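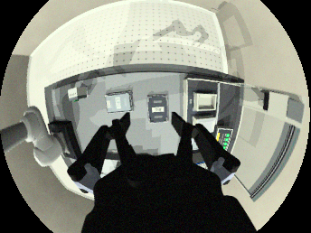 La recopilación de demostraciones para sistemas de aprendizaje ocupa desde marzo a una parte del equipo técnico de Jasik, entidad que coordina el proyecto Pirkeck junto con Brondeseck y Tse. La coordinación de datos del proyecto recibió a esta publicación en la sala de teleoperación para explicar los criterios con los que se registra, se revisa y se archiva cada ejemplo. Una parte sustancial de la labor se realiza en simulación, sobre un banco de trabajo con un panel perforado al fondo y recipientes de poca altura a los que la pinza se aproxima con los dedos abiertos. «La aproximación es el tramo que más nos interesa documentar», señaló la coordinadora. «Un episodio en el que el operador llega directamente al objeto enseña poco sobre cómo corregir una trayectoria desviada».

El plan de trabajo prevé 2000 episodios simulados y 1000 registrados en el banco físico de Brondeseck. La proporción se fijó en la fase de diseño y, según la coordinadora, podrá modificarse en agosto, cuando concluya la primera evaluación intermedia. «Preferimos revisar la cifra con resultados delante», indicó. Preguntada por el ritmo de grabación, explicó que cada turno se divide en bloques de 10 episodios, seguidos de una pausa obligatoria, y que ningún operador repite la misma tarea en dos bloques consecutivos.

La norma interna responde a una dificultad observada durante las pruebas previas. Los operadores con más práctica tendían a resolver la tarea siempre por el mismo lado y a la misma velocidad, de modo que el conjunto resultaba muy uniforme. «Teníamos episodios impecables que se parecían demasiado entre sí», reconoció. Para evitarlo, el programa de grabación propone ahora una posición inicial distinta en cada intento y solicita, en determinados bloques, que el operador interrumpa la maniobra y la retome desde una postura menos favorable. Las interrupciones quedan anotadas en el registro con una etiqueta propia.

Otro apartado del protocolo se refiere a los objetos pequeños y a las superficies con mucha información visual. La coordinadora se detuvo en las tareas de panel, que calificó de exigentes para quien maneja los mandos. «La distancia lateral entre una tarjeta y la siguiente es reducida, y la propia pinza proyecta sombra sobre la zona en la que hay que trabajar», expuso. En estos casos se admite que el operador se detenga antes de avanzar, y el tiempo de espera se conserva íntegro en el archivo.

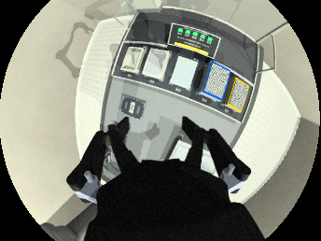 *Tarea de panel en el entorno simulado: la pinza, abierta ante las tarjetas alojadas en sus ranuras.*

La revisión se efectúa en dos fases. En la primera, un programa descarta los episodios con pérdida de datos o con saltos en la posición de las articulaciones. En la segunda, una persona distinta de la que grabó el episodio asigna una de las 6 categorías de calidad previstas en la guía. Los intentos fallidos se conservan en una carpeta separada, con la misma documentación que los válidos. «Un fallo bien etiquetado tiene utilidad, aunque todavía discutimos en qué momento del entrenamiento conviene introducirlo», afirmó. La guía se encuentra en su tercera versión y la cuarta incorporará criterios específicos para las maniobras con contacto prolongado.

En cuanto a los puntos de vista, el proyecto combina el registro próximo a la pinza con encuadres más alejados, en los que se aprecian la plataforma, los equipos situados sobre ella y parte de la sala. La coordinadora defendió el mantenimiento de ambos, pese al coste de almacenamiento. A su juicio, el plano general permite al revisor comprender la disposición del puesto y detectar errores de configuración que pasarían inadvertidos en el plano cercano. 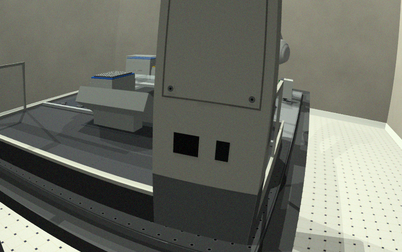
Tse sostiene una posición más restrictiva y considera que el registro general debería conservarse únicamente en los episodios seleccionados para auditoría, pues su peso en el entrenamiento «no se ha demostrado todavía» y su custodia encarece el proyecto. La coordinadora confirmó la discrepancia y precisó que ambas partes han acordado una prueba comparativa, con el mismo conjunto de tareas y dos configuraciones de registro.

Sobre el paso de la simulación al banco físico, la entrevistada se mostró prudente. Las luces y las sombras del entorno simulado se modifican de un bloque a otro, así como la colocación de los recipientes, pero el comportamiento de los materiales flexibles sigue sin reproducirse con la fidelidad deseada. Por ese motivo, las tareas con cables se graban por el momento solo en Brondeseck.

El acceso a los datos se limita a las entidades participantes. Jasik estudia la publicación de un subconjunto acompañado de la guía de anotación, una vez resueltas las condiciones de licencia. «La guía puede salir antes que los datos», apuntó la coordinadora, que remitió cualquier decisión sobre el calendario a la próxima reunión de seguimiento del proyecto.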